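Thread on voltage drop in low-voltage wiring. I keep getting the same question about 12 V runs that "test fine" and then misbehave under load, so the arithmetic goes in one place.

1/ A meter across an open circuit draws almost no current. With no current there is no drop along the wire, so you read full supply voltage through a badly corroded joint. The reading is correct. It answers a different question from the one you asked.

2/ Measure with the load on. Put one probe on the supply positive and the other on the load positive. Whatever you read is lost in that leg. Repeat on the negative side. Add the two.

3/ People skip the negative side. The return carries the same current as the feed, and on a vehicle or a shed it is often the worse half: painted brackets, a ring terminal under a rusty bolt, three other circuits stacked on the same stud.

4/ Worked case. The yard lights at our Nekstead site sit at the end of a 60 ft run, so 120 ft of copper there and back. Load is 5 A. The original installer used 16 AWG, which is close to 4 ohms per 1000 ft at room temperature. That gives 0.48 ohm and 2.4 V gone. On a 12 V supply the lamps see 9.6 V.

5/ Same run in 10 AWG: close to 1 ohm per 1000 ft, 0.12 ohm for the loop, 0.6 V lost. Five percent. Acceptable for lighting, marginal for a radio.

6/ The fuse has no opinion on any of this. It protects the wire from overheating. A wire can be well inside its ampacity and still be far too thin for its length.
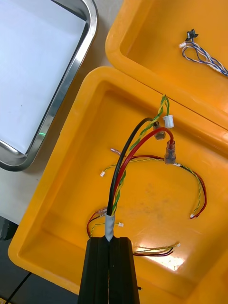 7/ Joints. A good crimp adds so little resistance that you won't see it on a handheld meter. A bad one can add 0.1 ohm, which at 5 A is half a volt and 2.5 W of heat in a spot the size of a pea. That heat speeds up the oxidation, and the resistance goes up again.

8/ Pull test every crimp by hand before it goes in. If the wire slides out, the die was wrong or the barrel was the wrong size for the gauge. Red barrels are for 22 to 16 AWG on the usual color code, blue for 16 to 14, yellow for 12 to 10. Doubling over a thin wire to fill a big barrel is a repair for getting home on.

9/ Solder is fine electrically. Mechanically it wicks up the strands and makes a stiff section, and the wire breaks where the stiff part ends. If you solder, support the wire past that point.

10/ Tape is for bundling. It holds wires together and keeps them from chafing a little. The adhesive creeps in heat and lets go in cold. It does not seal a joint against water. Use adhesive-lined heat shrink for that.

11/ Label both ends. The Grukusitz pump panel has 363 terminations and the drawing for it is two revisions old. Tracing one unlabeled pair took me from 9 in the morning until lunch.

12/ Several replies ask about twisted pairs. Twisting does nothing for DC drop. It reduces pickup on signal lines, and it uses slightly more wire per foot of run, so the resistance goes up by a hair. Twist your sensor wires. For lamp feeds it makes no practical difference.

13/ Temperature matters more than people expect. Copper gains close to 0.4 percent resistance per degree C. A harness in a hot engine bay at 80 C is over 20 percent above its table value at 20 C. Size for the hot case.

14/ The spreadsheet I use is set up as one row per circuit: length one way, current, gauge, allowed drop. It doubles the length for you. Current version covers about 200 circuits before it gets slow. The Lombardi tab is the one to copy, the others have old formulas in column F.

15/ Correction to 5/: I wrote marginal for a radio. On transmit, with a higher current draw, it is worse than marginal. Run a separate pair from the battery, fused at the battery end.

16/ Next thread will be on relay coils and why the Skodex timer board keeps resetting when its own relay drops out. Short version: fit the flyback diode, stripe toward positive.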